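装配练习板的版面设计与试用
课程项目报告

摘要

本项目为装配基础课设计了一块练习板，包括白色底板、板上的凸起方板、印刷轮廓，以及一组蓝色零件。设计的出发点是让零件的取、放、插都在同一块板上完成，不另配料盒。报告说明版面如何划分、零件如何确定、试用如何安排，并记录试用中出现的问题和相应的修改意见。项目由2人完成，底板的加工委托Lorkness加工室，版面图由本组自行绘制。

一、项目来源

装配基础课原先使用的是Gwilliam练习套件。套件里的零件颜色和底座接近，小销子掉在桌上很难找，零件和底座又是分开存放的，每次上课前都要先把东西凑齐。上一届的课程反馈里，提得最多的就是找零件花的时间太长。我们选题时翻看了这些反馈，决定重新做一块板，要求写得很简单：零件和板放在一起，哪个东西放在哪里，看板面就能知道。

题目定下来之后，我们把工作分成版面、零件、试用三部分。版面先做，零件的尺寸跟着版面走。事后看这个顺序不太合适，第五节会再谈到。

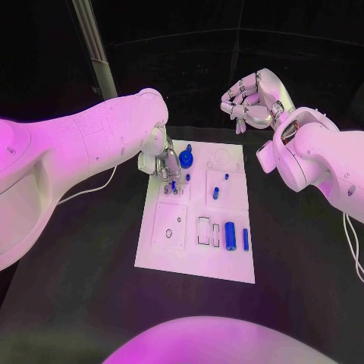
Zuvesstead，12月

版面第一稿是在纸上画的，只有方框和圆，没有尺寸。画完以后把纸剪成和底板一样大，铺在桌上，用手比划取放的动作，看相邻的位置会不会互相碍事。纸样改过几次，主要是把靠得太近的位置拉开。最后一张纸样描成电子图，送去加工。

加工室提了一条意见：板面上如果全是凹槽，清理起来麻烦，碎屑会积在角落里，建议把需要插装的地方做成凸起的方板，其余位置只印轮廓。我们采纳了这条意见，后来的版面就按凸起方板和印刷轮廓两类来划分。

二、板面设计

底板为白色长方形，使用时平放在深色桌面上。选白色是为了和蓝色零件形成对比，选深色桌面是为了让底板的边界清楚，零件滚出板外时也容易看见。课程教室里有浅色和深色两种桌子，我们在使用说明里注明要用深色的那种。

板面分成若干区。左上部有一块小方板，尺寸比其他方板小，上面有几个小孔，是细小零件的练习位置。它在板面上最先使用，所以放在离边缘不远的地方，取放时手不必越过其他零件。

齿轮形零件安排在靠远侧板边的一带。这个零件直径较大，放在近侧会挡住后面的东西，放在远侧则对别的位置影响较小。纸样阶段我们曾经把它放在正中，比划下来发现，凡是要到右半边去取东西都得绕开它，于是往后移。

右上部只印轮廓，有一个大圆，大圆左边有一个小圆。印刷轮廓的作用是给出摆放的范围。零件放上去以后，轮廓线露出多少，可以用来粗看偏了没有。我们原来想在轮廓旁边加文字，后来去掉了，理由是字太小时看不清，字大了又和轮廓混在一起。现在靠形状和大小来区分。

方板的高度是讨论较多的一项。做得高，边缘容易摸到，但零件放在上面重心跟着抬高，碰一下就会掉；做得低，和板面几乎齐平，又失去了提示位置的作用。我们请加工室做了高低两种样片，各放一个小销子，轻推底板，看销子倒不倒。低的一种表现好一些，最终的板就按低的做。推板时用的力没有测量，只是凭手感，这一点在评审时被问到，应当承认不够严格。

分区线和轮廓线的粗细也作了区分。分区线用细灰线，轮廓用黑线。灰线是给课前摆放的人看的，练习过程中可以不管。
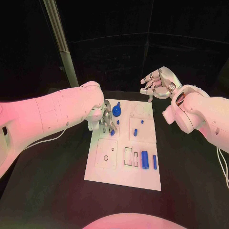

三、零件

零件全部做成蓝色。颜色样片一共比过几种，红色在白底上也很醒目，但课程里红色另有用途，用来标记废件，为避免误解没有采用。绿色样片在教室的灯光下偏暗。蓝色在白底和深色桌面上都能看清，因此定为蓝色。

零件按形状分为齿轮形件、销和圆柱几类。

齿轮形件中心有一个向上的短柱，取放时可以捏住短柱，不必去碰外圈。第一版没有短柱，外圈的齿又浅，捏起来容易滑，提起以后还会倾斜。加了短柱之后，拿取的位置固定下来，放下时也比较容易保持水平。短柱的高度以能捏住为准，没有再加长，长了会挡视线。

销是最小的零件，竖直立放。销的长度和粗细改过不止一次。细的一版立不稳，桌子稍有震动就倒；粗的一版立得住，但和圆柱的区别不明显，摆放时常有人拿错。现在用的尺寸介于二者之间。销的两端都倒了角，这样不分上下，少一个需要记住的规则。

圆柱用来练习姿态变化。它可以竖着放，也可以横着放，从横放到竖放需要在手里或在板上换一次方向。这是本课程里较难的动作，所以圆柱单独占一块方板，周围留出较大的空当。

零件的配合松紧分为两级，松配合用于前几次课，紧配合留给后面的练习。两级零件外观完全一样，区别只在尺寸。我们考虑过用深浅两种蓝来区分，但深浅差得小了看不出来，差得大了又回到颜色过多的问题，最后决定分开装袋，袋子上写明级别。装袋的办法在试用中出过一次错，见第五节。

四、试用安排

试用在Wonudow实训室进行，分2轮，每轮90分钟，隔周安排在星期四。第一轮只做小方板上的插装和齿轮形件的取放，第二轮加入圆柱。每轮开始前按版面图把零件摆好，核对之后再开始计时。

记录表由本组设计，一个动作一行，写明从哪里取、放到哪里、是否一次到位，以及备注。记录表第一稿的栏目过多，填表的速度跟不上操作的速度，第一轮进行到一半时我们临时停用了其中的“接触次数”一栏。第二轮直接用删减后的表。

观察的重点有三项：销在小方板附近的立放是否稳定，相邻零件之间的间距够不够，以及动作进行时板面上还能看到多少。最后一项是第一轮之后加上去的。间距在纸样阶段是用手比划的，实际取放时从上方下来的东西会遮住下面的小零件，能看到的板面比我们预想的少。 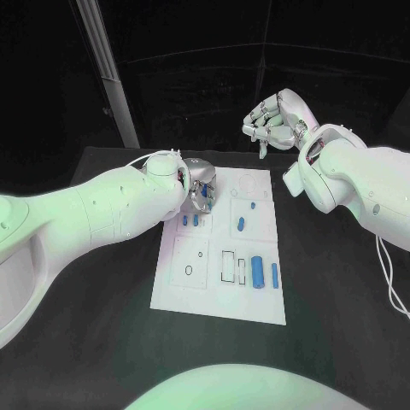 遮挡的问题集中在左上部。小方板本身小，上面的孔更小，人站在桌子近侧看过去，孔基本看不到，只能从侧面弯腰去看。第一轮里我们先把底板转了一个角度，使近侧的人能从斜方向看到方板边缘，情况有所改善，但转板之后右边的轮廓离得更远，取放又不方便。两头不能兼顾，第二轮就没有再大幅转动底板，只作小的调整。

底板会滑动也是试用中发现的。底板背面没有防滑垫，插装时用力稍大，板就跟着走。它移动以后，版面图上的位置和桌面上的位置就对不上了，每次重新摆正都要花时间。第一轮结束后我们在背面贴了垫片，第二轮里移动的现象少了，但没有完全消除，原因可能是垫片只贴在四角，中部受力时仍会有轻微的翘动。

立放的销之间需要留多大的空当，设计时只考虑了单个销的取放。两个销并排时，取其中一个常常会碰到另一个。我们在记录表里专门标了这种情况，作为改版的依据。并排立放这一练习本身有价值，不打算取消，拟把间距放宽后再试。

零件落在板外的处理也作了规定。落到桌面上的零件不中途捡回，等这一组动作做完再统一归位，并在备注里写明落点的大致方向。这样做的好处是不打断节奏，缺点是后面的动作可能会缺件。第二轮为此多备了一袋销。

五、问题与修改

试用后整理出来的问题，有些属于设计，有些属于使用。

先确定版面、后确定零件的做法带来了返工。小方板的孔按最初的销径开，销加粗之后孔径就不合适，加工室重新开过一次孔。如果先把销的尺寸定下来，再画小方板，这次返工可以避免。

装袋出错发生在第二轮开始前。两级零件外观一样，袋子拿错以后，摆到板上看不出来，直到插装时觉得偏紧才发现。修改意见是在紧配合零件的底面做一个小凹点，摆放前翻过来看一眼。凹点的位置不影响配合，也不改变颜色。
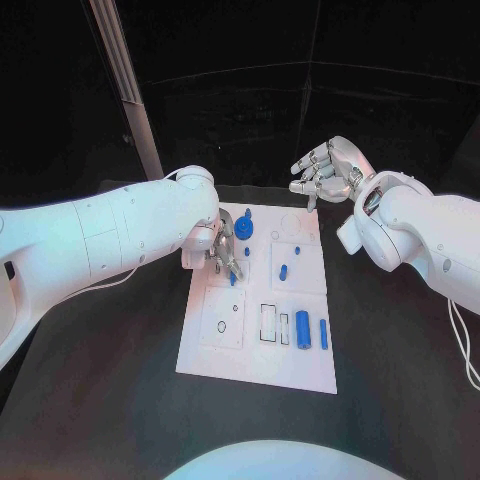 圆柱的规则在说明书里写得不够清楚。原文只写“圆柱置于方板上”，没有写横竖，练习者各有各的理解，有人认为竖放才算完成，有人放稳就停手。从照片上也能看到，中右部的凸起方板上，靠上沿的位置有一个小销，它下方一点的圆柱是横着的。单看这样一个状态，说不清圆柱算初始位置还是完成位置。新的说明书给初始状态和完成状态各画一张图，图上注明圆柱的方向，同时规定摆放核对时也按图进行，不再凭口头说明。

与此相关的是圆柱横放时会滚。方板四周没有挡边，圆柱横放后只要板面有一点倾斜就会移动。加挡边能解决滚动，但挡边会妨碍从侧面取件。目前倾向于在方板表面做一道很浅的槽，圆柱横放时落在槽里，竖放时仍能站稳。浅槽的样片还没有做，下学期先出样片再决定。

齿轮形件的问题较少。短柱的设计基本达到目的，远侧的位置也没有妨碍其他动作。有一条意见认为它的附近应当留出更多空白，因为近旁立着的小销容易被一起带到。这条意见已经记入改版清单，和放宽销间距一并处理。

印刷轮廓方面，小圆的利用率偏低。大圆在版面上很显眼，说明书也用它做了范例，小圆则只在一道附加练习里用到，做到那里的组不多。改版时有两种考虑，一是把小圆编入必做部分，二是减少小圆、把地方让给方板。这个问题与课时有关，需要和任课教师商量之后再定。

记录表的问题前面已经提过。除了删减栏目，还应当把“是否一次到位”的判定标准写进表头。第一轮里有几行填的是“基本到位”，事后无法归类，统计时只好剔除。

六、改版清单

小方板：孔径以现用销为准，孔口倒角加大。
销：并排位置的间距放宽，紧配合的一级在底面加凹点。
圆柱：所在方板试做浅槽，说明书补初始状态图和完成状态图。
齿轮形件：外形不变，周围留空加大。
底板：背面改贴整张防滑垫，四角垫片取消。
印刷：分区灰线保留，小圆轮廓待定。
记录表：取消“接触次数”，表头写明判定标准。

七、资料存放

版面图、零件图和两轮试用的原始记录表放在课程资料柜中，电子文件与纸质文件编号一致。现有的底板和两级零件留在实训室，松配合零件可以直接用于下学期的前几次课，紧配合零件在加凹点之前暂不发放。借用底板时请连同防滑垫一起登记，归还时把销按级别装回原袋。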